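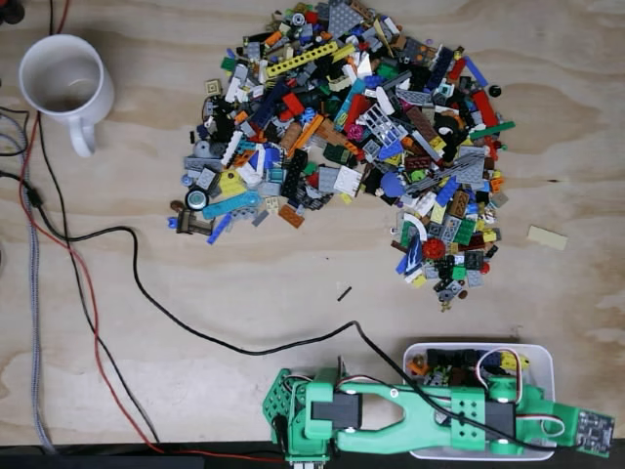
Week 4: Sorting and why we bother

Finding one part in an unsorted pile of 2,000 means checking half of them on average – more if you are tired. Sort first and a binary search needs 11 looks at most.

The catch is the price of sorting. For a single search, just dig. For 40 searches, do the math before you start tidying.

Reading: Patska handout, pages on merge sort. Skip the proof, everyone does.

Problem set: redo the Linex parts list (3,751 entries) by hand-tracing the first 160. Bring snacks.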